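Small press Varketska to publish second Evetti novel

Varketska, the small press known for its speculative fiction list, will publish the second book in the Evetti series this February. The novel, titled Sakus, runs 22 chapters and picks up on the night the first book ended, with the river city under curfew and its mapmakers in hiding.
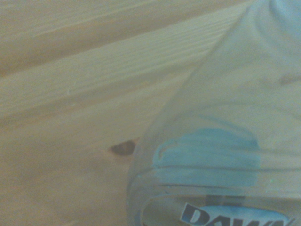

A clear plastic bottle on a pine surface.

Author Hussam Geagea wrote the first draft in 2 years, working mornings before his job at a print shop. He said the new book is shorter than the first and stays with one narrator, a ferry pilot who can hear the drowned districts under the water.

The press plans a paperback and an e-book on the same day. A signed hardcover will be limited to 145 copies, sold only through the Varketska website. Orders open Wednesday at 10 a.m.
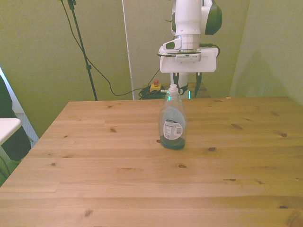

Readers who bought the first book directly from the press will get the opening chapter by email the evening before. The chapter will also be printed in the winter issue of Cruzado, a quarterly that ran two of Geagea's short stories before the series found a publisher. One of them, about a lighthouse that moves inland, is set in the same world and will be added to the back of the paperback.

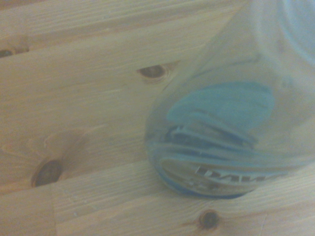 Geagea said he does not expect to write a third book right away. He has notes for one — mostly about the northern islands, which are mentioned but never visited — and wants to finish a stand-alone ghost story first. The cover of Sakus will be shown when orders open.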